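Pekbridge Thermal Paste, 2 g syringe

A gray, non-conductive paste for desktop processors. It spreads under light pressure and needs no curing time. One syringe covers several applications on a standard heat spreader.
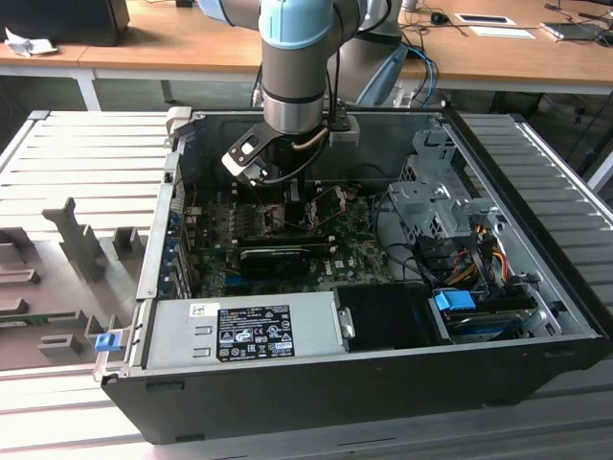 Wipe off old paste with a lint-free cloth before you apply a new layer. A dot the size of a grain of rice is enough – more will squeeze out at the sides. Tighten the cooler screws in a cross pattern.
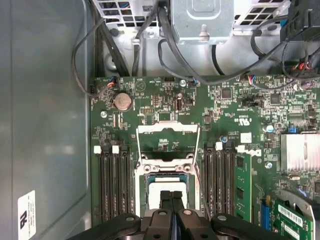
Store the syringe capped, at room temperature. Shelf life is 26 months unopened. Also sold in boxes of 200 for repair shops. For bulk orders, write to Mathias Bühler at the Bredudby warehouse.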